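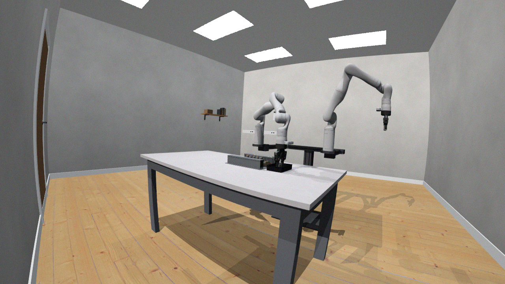 2022-07-26 – Gurano cell, sim rules

Went through handover rules with Carol. Ones we keep:

- one arm over the work, the other parked high and empty
- gripper stops above the panel until the wires are checked
- no edits to the limits file without initials. Mine were missing twice, sorry 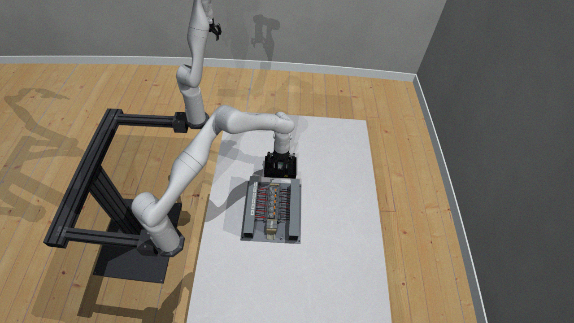

Panel on the mat, idle arm up out of the way.

Dace wants the bin inside the reach check as well. Agreed – parts go over the bin rim, never over the wiring. Speed cap still writen as 13 in one file and 8 in the other, use 8.

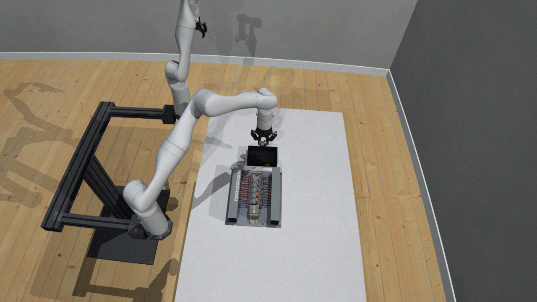 ## To do

- fix cap in both files
- Carol to reword rule 2
- ask Custura wich form they want signed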